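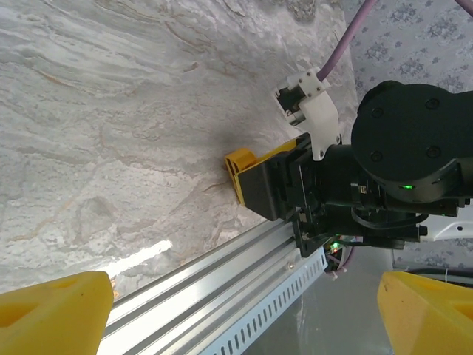

Vanovberg Opens Kitchen Surface Recycling Program to All Flondside Households

FLONDSIDE, October. Vanovberg today announced that its countertop take-back program, until now limited to trade customers, will be open to every household in the Flondside area. Homeowners replacing a kitchen or bathroom surface may have the old one collected at no charge when the new surface is ordered through Vanovberg or its retail partner, Ruppert.

The program accepts natural stone, including marble, granite and slate, along with solid wood and most stone-look surfaces. Pieces must be free of sinks, faucets and brackets before pickup. Cracked and stained pieces are accepted.

During its trade-only period, the program took in 1241 slabs and partial slabs. Of these, 802 were cut down and sold again as shelves, windowsills, vanity tops and pastry boards. The remaining stone was crushed for use in paths and drainage beds, and the remaining wood was passed to local joinery shops.

"Most of the surfaces that come out of a kitchen still have many years of use in them," said Gudrun Albers, managing director of Vanovberg. "Our trade customers showed us that the demand for smaller pieces is there. Households have been asking to take part since the first season, and we are pleased to be able to say yes."

Reclaimed pieces will be sold under the Zakuro name at the Vanovberg yard and in Ruppert showrooms. Each Zakuro piece carries a label stating the type of material, the finished size and the recommended care. Buyers may request cutting to size and edge finishing for an added fee. Color and veining vary from one piece to the next, and customers looking for a matching pair are advised to visit the yard in person.

Collection is available to addresses within 60 miles of the yard. Residents outside that area may bring pieces in themselves, provided they call ahead so that unloading help can be arranged. The yard receives household drop-offs from 8 a.m. until noon. Stone longer than seven feet should not be moved without trained handlers, and Vanovberg asks residents to wait for a collection crew in such cases.

To support the expansion, the company has added 3 collection trucks and enlarged the covered storage area behind its cutting hall. Existing trade accounts are not affected, and collection terms for contractors remain unchanged.

About Vanovberg
Vanovberg supplies, cuts and installs countertops and other interior surfaces for homes and small businesses in Flondside and neighboring communities. Press inquiries may be directed to the company's main office.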